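Washing and Storing Knits, Soft Toys and Small Blankets

Most knitted blankets get ruined in the drying. A wet blanket is heavy, and if you hang it from two pegs the weight pulls the stitches long and they stay that way. Dry it flat on a towel, turn it once, and leave it until the thickest part feels dry right through.

For washing, use cool water and a small amount of liquid detergent. Powder can stay in the stitches. Put the blanket in a mesh laundry bag, zip it, and run the gentle cycle with a low spin. If the label is missing, wash it by hand in the tub. Soak for 21 minutes, press the water through it, drain, and rinse twice. Don't wring it. Roll it up in a dry towel and kneel on the roll.

Soft toys

Check the seams before anything goes in the water. A small gap at the neck or under an arm will open up in the machine and you will be picking stuffing out of the filter. Close it with a few stitches in matching thread. Toys with a battery box or a cardboard insert should be wiped with a damp cloth only.

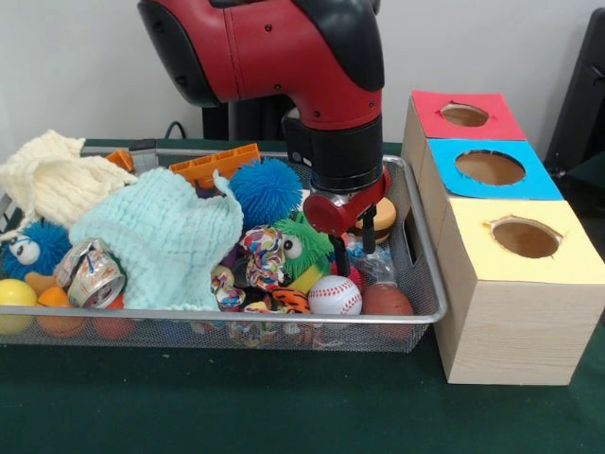 Storage is where damp problems start. Plastic tubs with snap lids hold in whatever moisture was left after washing, and by January the things at the bottom smell like a basement. An open container is better for anything used every week. Wire mesh trays with a metal rim let air in through the sides, and one tray can take soft toys, balls and a knitted blanket or two together. Smooth the rim with a fine file if it has a rough spot, or it will snag yarn. Don't leave a blanket bunched up in a mound for months. The folds set and they gather dust.

For long storage, fold knits loosely with a cotton sheet between layers. Refold them along different lines every couple of months. Cedar blocks need a light sanding once the smell fades.

Balls

Rubber and vinyl balls can go in the sink with dish soap. Foam balls hold water, so squeeze them out hard and stand them somewhere with moving air. Throw out any foam that crumbles when you pinch it.

Snags and loose loops

Never cut a pulled loop. Work it back with a blunt needle, one stitch at a time along the row, until the slack is spread out. If the yarn has already broken, tie in a short length of the same color on the wrong side and weave both ends in for 5 stitches or so.

Next page: Getting candle wax out of a tablecloth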